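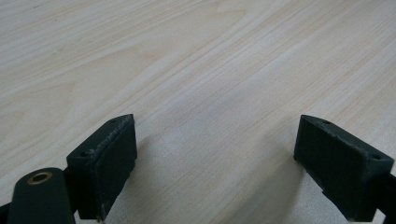

Prepared by Úna Noonan and Oisín Ó Flaithearta, Puvano Legal Data Group
22 December 2023

Clullia Injury Claims Correspondence Set: README

Clullia is a collection of 312 letters exchanged between claimants' attorneys and insurers after traffic collisions. It is intended for research on how settlement offers are worded and answered. It is not legal advice and must not be used to value a claim.

Contents

Each record holds the text of one letter, the role of the sender, and the stage of the claim. Stage labels follow the Brisance scheme, which has seven values, from first notice to signed release. Letters were labeled by two readers working separately — disagreements were settled by the Puvano editor.
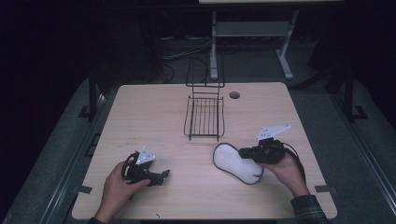
Names, policy numbers, and street addresses have been replaced with neutral tags. Dollar amounts are kept as written. Medical details are reduced to a general injury category.

Known limits

Claims that went to trial are underrepresented. Letters from claimants without an attorney are not included. Twelve records lack a stage label and are marked "open" in that field.

Access and changes

Requests are made through the Mahmoud portal and require a signed use agreement. Corrections received before the end of January will appear in version 2. Earlier copies should then be deleted.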